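Purnside Questions Value of Vendor "Readiness" Badges in Trade Reporting

12 Mar 2026 — Purnside, which advises small and mid-sized brokers on transaction reporting, today published a review of how firms check the trade reports they send to their regulators. The review covers 99 firms and 2,827 rejected reports, and it takes a dim view of the readiness badges now sold alongside reporting software.

"A badge says a product passed a test on the day of the test," said Gudrun Haugen, head of research at Purnside. "We asked vendors what was in the test. Most sent us a brochure."
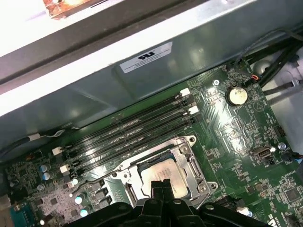 Most of the rejected reports had faults a clerk could have caught: a wrong client code, a missing time stamp, a price in the wrong currency. Firms that had paid for a badged product did no better than firms that had not. Purnside does not claim the products cause errors. It does say that buyers seem to check less once they have bought one.

Only two firms in the review compared their own trade records with what the regulator received. Both did so by hand, every month — and both found trades that had never been reported.
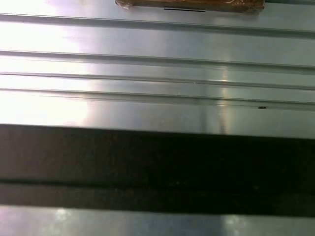 A metal surface with long parallel ribs.

Purnside is also wary of calls for another industry code. "We've had codes," said Afiq Nair, who led the interviews. "Firms sign them in November and file them by Christmas. I'd like to see one compliance officer pull a week of trades and read them."

The review asks vendors to publish their test cases, including the ones they fail. It asks firms to name one person who answers for rejected reports, and to stop counting a resent report as a fixed problem until someone has found the cause.

Copies of the review are free on request from the Purnside press office.

Press contact: Dewanti Khoo, Purnside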